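# Gendach's shade house is open again

I drove out to Gendach on Sunday, June 10, 2018, for the reopening of the shade house, and I came home with more plants than I have shelf for (no surprise to anybody who has seen my porch). The old roof came down in a storm last October, and the whole crotons-and-gingers section has been crammed into the parking lot ever since.

The new one is lovely! It's taller, the aisles are wide enough for two carts to pass, and there are 284 kinds of tropicals on the benches now. Phong Huỳnh, the grower, walked me down the ginger row and I got completely sidetracked by a shell ginger called 'Garrido' with cream stripes down the leaves. He says it burns in full afternoon sun and sulks in heavy clay, so mine is going on the east side of the house by the hose bib.

Yến Lâm was potting up heliconia divisions by the back door and let me pester her for a good while. She likes a chunky mix with plenty of bark, and she plants the rhizomes shallower than I ever have. I've been burying mine way too deep, so that's my job for next weekend.

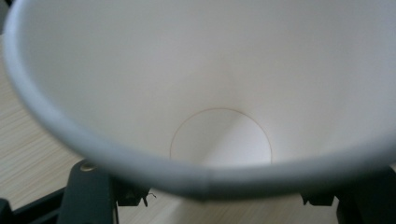 Can you leave a heliconia outside through the winter? Only if your yard stays warm. Yến brings hers in when the forecast says 39°F, and she'd rather do it a night early than lose the leaves.

The dwarf heliconia everyone was grabbing is 'Kaker', orange with a green tip, and there's a limit of two per person until the next batch has rooted. I got my two. The big 'Goledia' cannas sold out before lunch, but Phong has more coming along in the back greenhouse and is keeping a list at the register, so put your name down if you want one. Same hours as before, and the gravel lot is back to being a lot, so you can park by the gate again.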